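Fredy Huanca puts the kettle on before I've even got my coat off, and then apologises because the only clear chair has a toy cooker on it. He moves the cooker, I sit down, and we're away!

Fredy fixes up play kitchens. He started with one, a battered Cidby set passed on by a neighbour, and he's now on number 11. "I thought I'd sand the doors and be done by tea," he says. "It took me most of May."

I ask what goes first on an old one and he doesn't have to think. "Hinges. Always hinges. Children hang off the doors, don't they? Then the worktop, because somebody's had the felt tips out." He buys his hinges from Prenell (he has opinions on the other sort, which I'll spare you) and fits the worktops himself. He likes a wood-grain finish, something warm, and he's very keen on a raised lip so that things don't roll off.

What really gets him going, though, is what you put on top. "People buy the huge sets," he says. "Plastic peas, plastic pizza, a plastic fish. It all ends up under the sofa by lunchtime." His own rule is to keep it small – a pot, a tin, a cloth, a fork and a spoon.
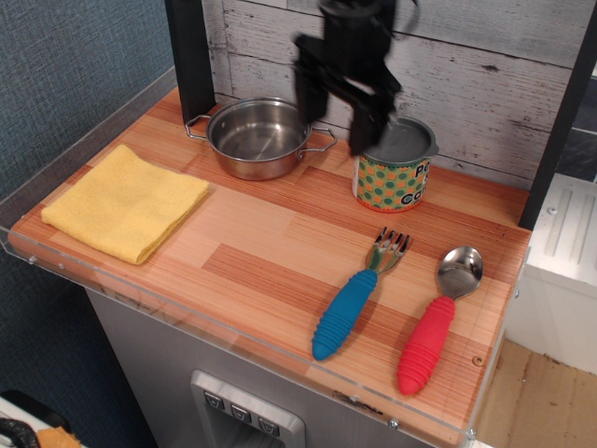 "And real things if you can," he goes on. "A proper little metal pot makes a noise when you stir it. My niece stirred nothing for two hours once." He's fond of chunky handles too, the ribbed kind that small hands can get round, and he won't do a kitchen without a cloth. Wiping down is apparently the best bit. I told him he was welcome to come and say that to my two.

Is there any money in it? He laughs at that. Paint and screws cost him over 800 last year, and he's given more kitchens away than he's sold. The next one is already in the hall, a tall thing with no taps and one door missing, and he wants to do it in green.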